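The Brush by the Cup

In Steltstead, Fathima Siddiqui has kept the same wooden hairbrush for 11 years. She bought it in August, at a small shop called Veller, and she still remembers that it seemed expensive for a student.

"My mother told me a brush is like a good knife," she says. "You buy it one time and then you look after it."

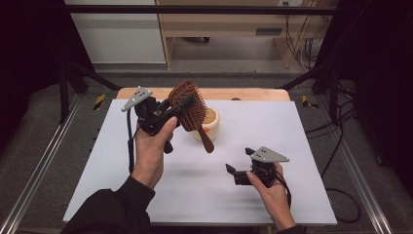

A wooden-handled hairbrush with short pins, and a small cream cup behind it.

Looking after it is not difficult, but it asks for some patience. Siddiqui pulls out the hair with the end of a comb every evening. Once a month she washes the head in lukewarm water with a little mild soap, and she keeps the handle dry. Then the brush lies on a towel with its pins down until the morning – never on the radiator.

Tavion Kapoor, who repairs brushes in Skumham, sees what happens when people are in a hurry. Wood that stays in water will swell, and later it can crack near the neck. He rubs a drop of oil into a dull handle and leaves it for 2 hours before he wipes it with an old cotton cloth.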